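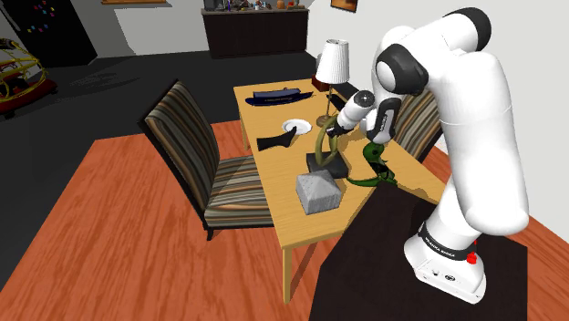
Posted by the Garkemus Street Desk | 2022-08-05

Search this site Enter keyword Go

Lane closure walk-through: Pridov Road at the Sung Bridge turn, with our comments

We got out to the Pridov Road closure bright and early, clipboard in hand, and what a good morning it was! The northbound lane is shut from the Sung Bridge turn up to the bus depot while the storm drain is replaced, and plenty of you have written in asking whether the setup is safe to drive, walk and ride through. So we took the standard checklist and filled it in as we went. Comments are ours.

ADVANCE WARNING

[x] "Road work ahead" sign in place on both approaches
Comment: Yes, and both are standing straight. The one on the Drostotport side is easy to read well before the hill.

[x] Speed limit sign posted (30 mph)
Comment: Posted and clean. Most drivers were sticking to it while we stood there, which we loved to see.

[ ] Signs clear of tree branches
Comment: Not quite. The merge sign by the feed store is half hidden by a maple. We called it in and the crew said they would trim it or move the sign.

CONES AND TAPER

[x] Taper starts before the bend
Comment: It does now! In the spring closure it started right in the bend and people were braking hard. Big improvement.

[x] Cones evenly spaced, none knocked over
Comment: All upright. The gap between cones is 40 feet on the straight part and tighter at the driveway to the tire shop.

[ ] Reflective bands clean
Comment: The cones nearest the dig are caked in mud. A quick wipe at the end of each shift would do it.

FLAGGERS AND SIGNALS

[x] 2 flaggers on duty, in sight of each other or on radio
Comment: Both on radio, both in full high-visibility gear, and both very patient with a delivery truck that wanted to turn around in the middle of everything.

[x] Portable signal tested for overnight use
Comment: Tested while we watched. Red and green both bright. The wait on red felt long from the side street, so give yourself a little extra time if you come out that way.

PEOPLE ON FOOT AND ON BIKES

[x] Sidewalk detour marked
Comment: Marked, with arrows on the ground as well as on the boards (great idea, more of this please).

[ ] Ramp at each curb along the detour
Comment: There is a ramp at the north end and none at the south. Anyone with a stroller or a wheelchair has to go back to the crosswalk at the depot. This is our main concern, and we have asked for a temporary ramp before Monday's rush.

[x] Bike notice posted
Comment: "Bikes may use full lane." Short, clear, and at handlebar height.
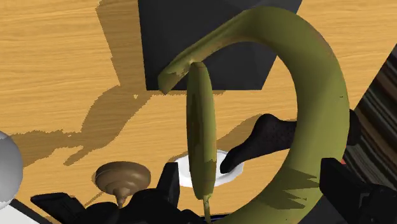 The bus stop is the other thing riders keep asking about. Route 366 is still running, but it is skipping the stop outside the library and using the one across from the car wash until the lane opens again. The notice is taped inside the shelter. Print is small, so get up close.

WORK AREA

[x] Trench plated or fenced when crew is away
Comment: Fenced on all sides, with plates stacked and ready for the weekend.

[x] Access kept open for fire trucks
Comment: Yes, through the depot gate.

[ ] Lighting checked after dark
Comment: Still to do. We will be back one evening next week and will add a note to this page.

OVERALL: Open and passable. 4 items to fix or follow up.

The full drain job runs through December, with the closure moving south a block at a time, and we plan to walk every stage. If you spot a fallen cone or a dead signal, call the road office first, then drop us a line so we can add it to the list.

Contact the Street Desk | © 2022 Garkemus | Back to top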